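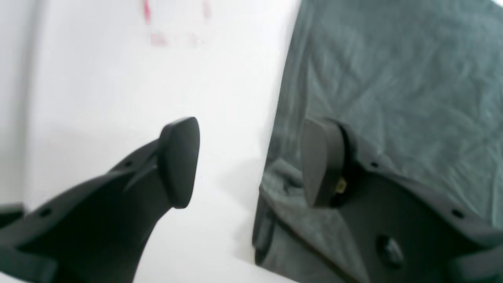 The Case for Folding Sideways

Most written instructions for folding a T-shirt begin with the collar pointing away from the person doing the work. The convention is old, and it appears on the folding boards sold by Marquez, in the laundry leaflet that Ludis puts in with its drying racks, and in most of the household manuals I own. I consider it a mistake. A shirt should be laid with the collar to one side and the hem to the other, and the table should be chosen to suit.

The argument rests on reach. A shirt laid upright on a table places its collar at the far end, and the folder leans forward to get at it. The lean is small. Repeated through a full basket, it is the main reason people fold badly toward the end. Laid sideways, the same shirt puts the collar at one hand and the hem at the other, and both stay at the same distance from the body. The first fold then brings the far side seam toward the near one, a short movement made with both hands at once.

There is a secondary benefit at the neckline. Ribbing is the stiffest part of a plain T-shirt and holds its position when the rest of the fabric drifts. Held at the collar, the body can be drawn straight with light tension at the hem. Held at the hem alone, it tends to skew, and the side seams end up in the wrong place.

Surface matters more than most manuals admit. I folded for years on a bed and blamed the shirts. A mattress gives under the palm, and a crease pushed out in one spot returns in another. A hard, smooth top is better. White is better still for dark clothing, as a sleeve that has doubled under itself shows up in the outline.

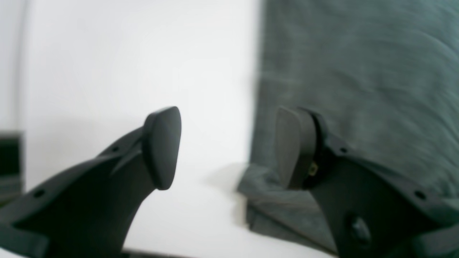 On smoothing

Smoothing is where I part company with the Plestarham method, which calls for the whole garment to be flattened before the first fold. Jersey that has come through a dryer carries fine creases over its whole area, and hand pressure removes few of them. Long diagonal creases are different. They indicate that the collar and hem are out of line, and they should be corrected by shifting the hem, with no rubbing at all.

I kept a record through February, using the same 13 shirts and a kitchen timer. Full smoothing took 32 seconds per shirt. Correcting the diagonals and ignoring the rest took considerably less, and after a night in the drawer I could not sort one group from the other. The sample is small and the judge was not impartial. I would still put it against the Plestarham booklet, which gives no times.

Sleeves are the remaining difficulty. In the sideways layout one sleeve lies near the folder and one lies far, and the near one is usually the untidy one — it gets brushed by the forearm. Set the far sleeve first, then the near sleeve, then leave both alone.

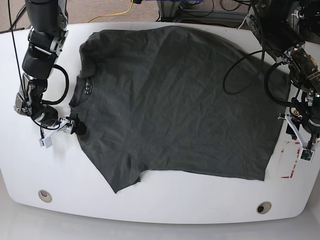
Pornness wrote in after an earlier version of this essay to say that the sideways layout fails on anything larger than a medium, as the hem runs off a narrow table and its weight pulls the collar out of position. The objection is sound. My answer is to move the shirt toward the collar side before starting, and on a very narrow table to fold the hem up by a hand's width first. That costs one extra crease, low on the body, where it is normally tucked in or ignored.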